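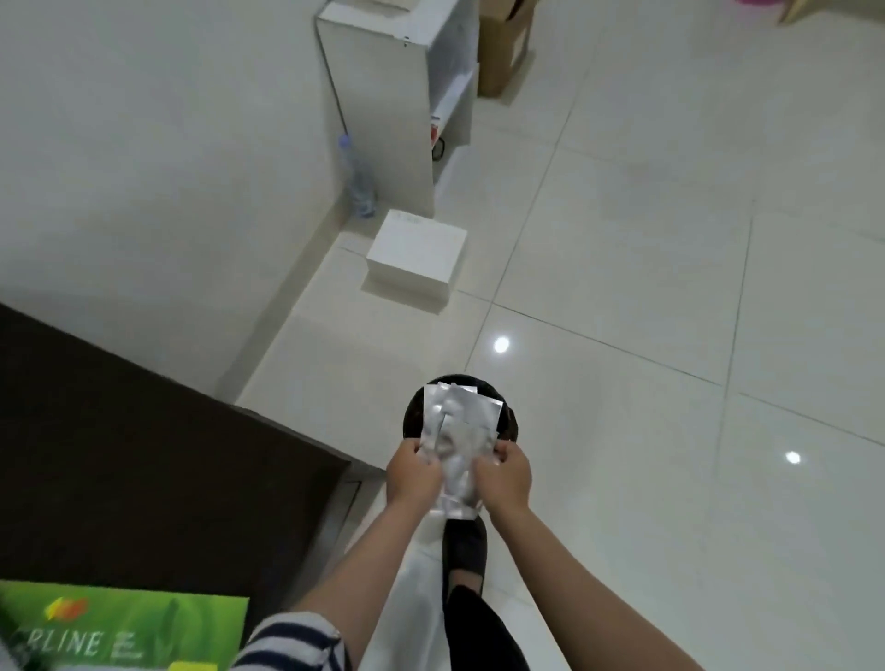 Abella Student Robotics Club, Household Tasks Team

29/08/2020

Let me tell you what my robotics club did for most of last year: we poured stuff out of bags. Coffee, rice, dry beans, cat litter, you name it. We tore and snipped and shook and pinched, we did it on tables and counters and on the floor, and I'm here to argue that it was a better robotics education than the two seasons of arena matches I did before it. Some of my old teammates are going to read this and roll their eyes. Hi, guys.

Some background, for anyone who wandered over from the main page. Our club used to be a competition club, full stop. Every November we'd haul our machine to the Skovia meet, and for a few minutes at a time it would push foam blocks up a ramp, and we'd scream ourselves hoarse. I loved it! I still have the T-shirts. But by my second season I'd started to notice that we got very, very good at foam blocks. The ramp was always the same ramp. The floor had tape on it telling the robot where to go. If a block landed an inch off its mark, somebody filed a complaint.

Then the household tasks team started up with five of us, and the first job we picked was emptying a pouch into a bowl. We figured that was a warm-up. We gave it two meetings on the calendar (I was the one who wrote it down, so I get to be embarrassed about it).

A foil pouch is a nightmare. It has no shape of its own. You squeeze one side and the other side puffs out or folds in, and every wrinkle throws the light back at you from a different direction, so the camera thinks the thing has moved when it hasn't. The opening closes up if you hold it wrong. If you watch a person do it, one hand has hold of the body of the bag and the other is pinching an edge, and the two of them are having a whole conversation that the person couldn't repeat to you if you paid them. I tried writing down the steps of my own pouring once. I got to "grab bag" and "tilt bag" and then sat there for ten minutes.

So we quit writing steps and started recording people. That's most of the work now. You put the camera on, you look down at what you're doing, and you do the chore the way you'd do it at home, on whatever patch of floor is free. Forty pours is a decent afternoon. Afterward someone goes through the video and marks when each hand takes hold and when it lets go, and the whole bunch gets loaded into Nemex, the sorting program one of our graduates wrote and left us. It crashes if you give a clip a name with a space in it. We've all learned that the hard way, and most of us have learned it twice.

Now, the complaint I hear most is that this isn't building anything. A new member came to three meetings and told me, pretty politely, that she'd signed up for robots and gotten housework. I get it, I really do. There's no trophy for a well-labeled video of somebody's forearms. Parents come to the open house and want to see wheels. And I'd never say a club should drop the wheels, because soldering something badly and then having to find out which joint you messed up is a thing every kid should get to do.

But here's my gripe with the arena. It lets you skip the question of what people do all day. You can win at Skovia without once asking how a grown adult gets the last bit of food out of a bag, or why my grandmother cuts the top straight across and my uncle rips it with his teeth. On the household team you can't skip it. We had a long, loud argument over whether shaking a bag counts as one motion or several, and I learned more from that argument than from any rulebook. I'd never had to look hard at something so boring before.

I'll also say this for the chores: more people stick around. In the arena years, maybe two kids drove and the rest of us carried batteries. Anybody can pour. The quiet ones can pour, the ones who joined late can pour, and somebody who's never touched a screwdriver can do a pour that's worth keeping on their first day. Left-handers are gold. So are people who do it in a weird way, and I wish I'd figured that out before I spent a whole month correcting everyone's grip.

Was the robot any good at it by spring? No, not very. Our arm, which we call Berkatero for reasons that go back before my time, got the beans in the bowl on 30 of its 66 tries, and we don't talk about the cat litter. I was thrilled with the 30. When we showed the numbers at the club meeting, a guy from the arena side said his robot would be scrapped for a score like that, and he's right, it would be. His blocks don't crumple, though.

If you run a club like ours and you've got a few members with time on their hands, I'd try it for one term. Keep the foam blocks. Save your empty pouches, and tell people to wash them first, please, especially the tuna ones. We start up again with soup packets, and I'm bringing my own bowl.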